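Robots & Automation | Long reads
2 min read

For most of July the arm at Drunerell behaved itself until run 745, when it slumped sideways into its own box of parts. Iona Niven blamed the code, as you do when someone else wrote it.

Jarmila Jurčo, who had written it, blamed the cable to the elbow. They argued until gone 5.

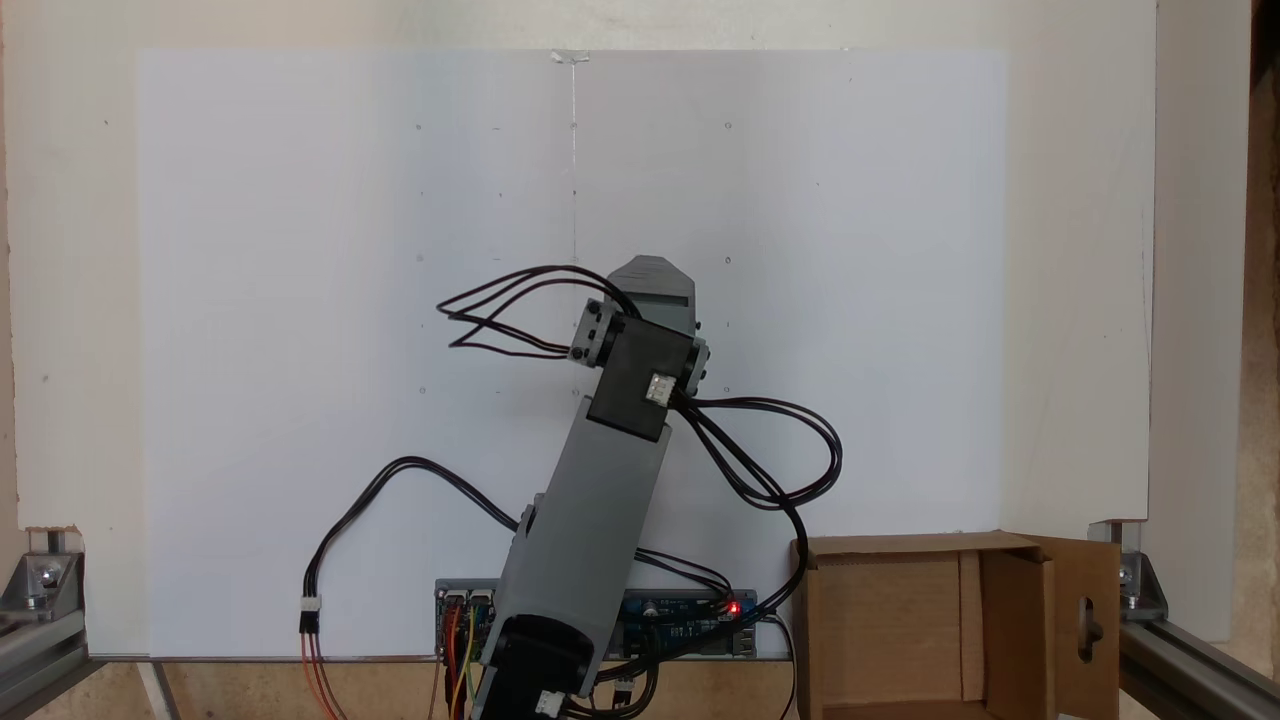 The arm at its board, cables looping out on both sides.

Jurčo was right, annoyingly. A plug had worked half out of its socket, a bit further with every bend, and the motor lost its signal mid-reach. Nothing was hurt except a roll of tape.

The fix is a clip and a shorter cable. Run 1,039 went by without a wobble. Niven now checks the plugs first and says so, often.

12 shares | 4 comments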